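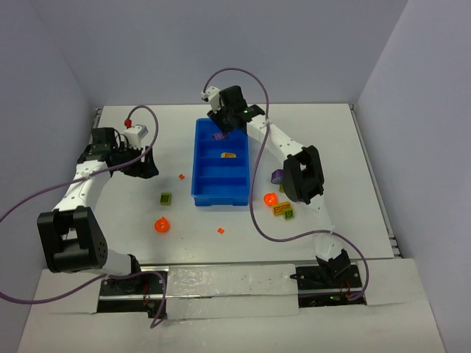 Blue tray with four compartments, and small blocks in it and around it.

How to sort small toy blocks into a divided tray

By Sena Tetteh

Small blocks are nice to play with and terrible to put away. In our home in Sernville they lived for two years in one big bag, and each time the children wanted a purple one, the whole bag was emptied on the floor. Now we use a divided tray and the work takes a few minutes. I write down my method, maybe it is useful for other families too.

What you need

A tray with raised rims and fixed dividers. Four compartments in one row are enough for a start.
A table with a plain top. White is very good, the colors show well on it.
A bag or a box for the blocks which do not fit your system.

Step 1. Clear the table and put the tray in the middle. I like to turn the long side of the tray away from me, so the compartments go from near to far. A tray placed across the table takes the space where you want to spread the blocks.

Step 2. Take out only a part of the blocks. We own roughly 300 pieces, and if I pour all of them, the children lose interest very fast. Two handfuls is a good amount. Spread them flat on both sides of the tray, so that no block lies on top of another.

Step 3. Decide the colors before you begin. Put one block in a compartment as a sign for what belongs there. I begin at the far end, with purple, and the next compartment is for yellow and orange together. These two colors are difficult to separate under the evening lamp, and my son and I never agreed about it. The other compartments can wait until you see which colors you have most.

Step 4. Work with one color at a time. Look for all purple pieces first, then go to the next color. It seems slower than picking up whatever is near your hand, but small children make fewer mistakes in this way.

Step 5. Put the blocks down inside, do not throw them. A thrown block jumps easily over the divider to the neighbor compartment. With very young children, let them push the block against the divider and leave it there.

Step 6. When a compartment is full to the rim, empty it in a small bag and write the color on the bag. Then continue with the same compartment.

If you have more colors than compartments, put light colors together and dark colors together. Pieces with special shapes, like arches and wheels, go in a separate box at our house.

Clean the tray with a damp cloth from time to time. Dust collects in the corners beside the dividers, and an old toothbrush reaches it well.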